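Part 2: Folding the small stuff

I wrote this part of the Tak folding guide after wrecking one too many tiny collars, so please go slow with me here!

1. Clear yourself a patch of table as wide as your forearm. I leave my clutter along the wall and just work in front of it (you don't need a bare table, really).

2. Lay the garment face down and pull the side seams out to their full width. Thin cotton prints love to creep, so smooth from the middle outward with a flat hand.

3. Fold one side in to the center, then the other. Sleeves go straight down.

4. Bring the hem up to the neckline and press lightly.

Note: Knits come last. Fold them into a rectangle and set them on top of the pile, where nothing squashes them.

Caution: Never drag a lace edge across the table. Lift it! One rough spot in the wood and you'll be mending all Wednesday evening.

5. If a crease shows up across the print, open the whole thing and go back to step 2. I know, I know, but tugging at one corner only moves it somewhere else.
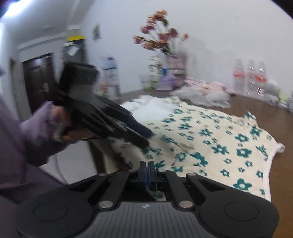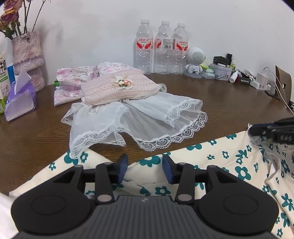 Cream fabric with the teal flowers, still waiting for its folds in both pictures.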